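Horkico publishes first results of its household chore trials: tidying a bed is still slow work for machines
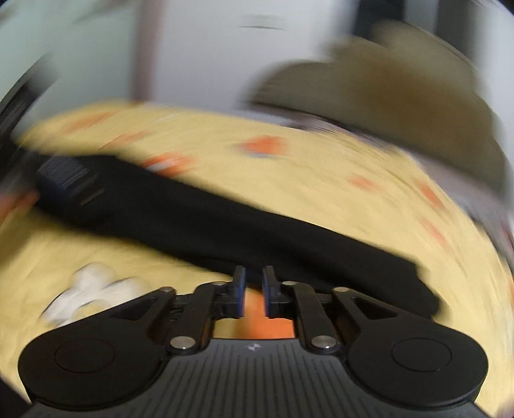
A hand-held gripper above a yellow bedspread with a hat and a long black fabric item, one of the tasks in the Horkico chore trials.

Horkico, a developer of handling equipment for homes and small shops, today presents the first results from its program on everyday chores. The program asks a simple question that customers send to the company every week: can a machine already do this work for me? The answer after the first stage is "some parts of it, and slowly."

Between the start of the program and the end of May, the company recorded 2262 attempts at ordinary tasks. They include clearing a bed, sorting small personal items, hanging up clothing, filling a shelf and packing a shopping bag. The tasks were first done by people using a hand-held gripper, and the recordings were then used to train the Kevon, the company's two-finger robot arm. After this the arm tried the same tasks alone.

Of the 164 different objects in the trials, the hard ones with a clear shape gave the best results. Boxes, cups and bottles were picked up and put down in the right place in most attempts. Soft and long things remain the main difficulty. A belt, a scarf or a strap changes its form each time it is touched, and a grip which was correct one second ago may be wrong now. Hats are a special case. The brim is easy to take, but the arm often presses the crown when it puts the hat down.

Very small items bring another problem. Earbuds, keys and coins lie flat on a soft surface and sink into it a little when the fingers come near. A person feels this and corrects the hand without thinking. The arm must be taught, and in the first stage it was permitted only 2 tries for each object before the attempt was counted as failed.

"We would like to be clear with our customers about what is possible today," the company says in its report. "A person clears a bed in less time than our arm needs to decide where to begin. But the arm now decides correctly much more often than it did at the beginning of the program, and for us this is the important change."

The shop-floor part of the trials was carried out in Flarnatby, where Horkico keeps a test room with shelves, counters and a small stock area. Here the results are more encouraging. Filling a shelf with goods of the same type can be done by the Kevon without help for a full shift, if the goods arrive in open boxes. When the boxes are closed, or when different goods are mixed, an employee still has to prepare the work. For a small shop this means that the arm saves effort in some hours of the day and asks for attention in others.

The household results were reviewed by Zacharopoulos, an independent testing office which also set the rules for counting a task as done. Under these rules a bed is clear only when every object is in its agreed place and nothing has dropped to the floor. Zacharopoulos notes in its review that patterned bedspreads made the work more difficult - the arm sometimes reached for a printed spot as if it was an object lying there. Plain covers gave fewer errors of this kind. The office recommends that future trials use more patterned textiles, as these are common in real bedrooms.

Horkico does not plan to sell a household version of the Kevon at this time. The second stage of the program will take place in 10 homes, with the furniture and the belongings left as the residents normally keep them. The company will give special attention to clothing, bed covers and cables, and to the question of how much noise and how much waiting time people accept in their own rooms. A softer finger pad is also in preparation and will be tested together with the present one.

Shops that wish to take part in the next shop-floor trials can apply for a visit to the test room in Flarnatby. Visits are held in the morning, and visitors may bring their own goods for the arm to handle, with the exception of glass and fresh food.

About Horkico

Horkico designs and builds grippers, small robot arms and training tools for light handling work. Its products are used in stock rooms, repair shops and packing areas. The full report on the first stage of the chore trials, with the results for each task, is available from the company's press office on request.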